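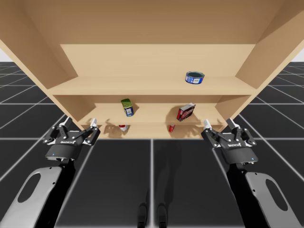 Hortensia Huaranga wrote in to say her vinegar mix left her stovetop cloudy, and she asked what to change. Most likely it was too strong, or it dried before she wiped it.

Start with a clean spray bottle. Add one part white vinegar to four parts warm water and no soap. Spray a small patch, wait 19 seconds, then wipe with a damp cloth. Go over it again with a dry one – a flat-weave towel leaves less lint.

Keep vinegar off marble and other natural stone, and never mix it with bleach. Label the bottle before you put it away.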